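Jotari gripper kit for PC teardown and rebuild: is it accurate enough for CPU placement?

Posted by hrnciar_bench in Automation Hardware

We refurbish office desktops and are considering the Jotari two-finger kit with the Varinau fixture software. The sales sheet covers memory and drives but says little about processors. Can it set a CPU in an open socket without damaging contacts? Budget allows for one arm and one gripper.

3 replies, 88 views

Idov
Yes, with conditions. We have run one since July. Memory and power supplies were working after 2 days of setup. The CPU took much longer. The default closing force is too high for a bare package, so lower it before the first trial. Teach the approach point directly over the socket, then descend in a straight line at the slowest speed setting. Release only after the force reading levels off.

Clamp the tower. Ours shifted on the table and every taught point went with it.

mkt_215
Check the price of spare fingertips. We went with a suction tool instead.

Idov
Suction is fine for the CPU but it will not handle memory or cables, and the kit has no tool changer.

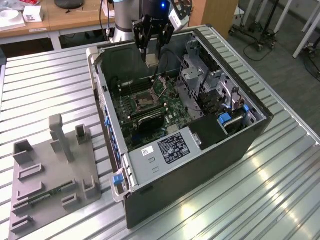 On fixtures: print your own. The stock Varinau plate does not suit small boards, and a part that leans in its holder will be gripped at the same angle. Keep the holders far enough apart for the fingers to open. Lift the socket frame by hand before the cycle starts. I never got the kit to do that step reliably, and support did not have a routine for it.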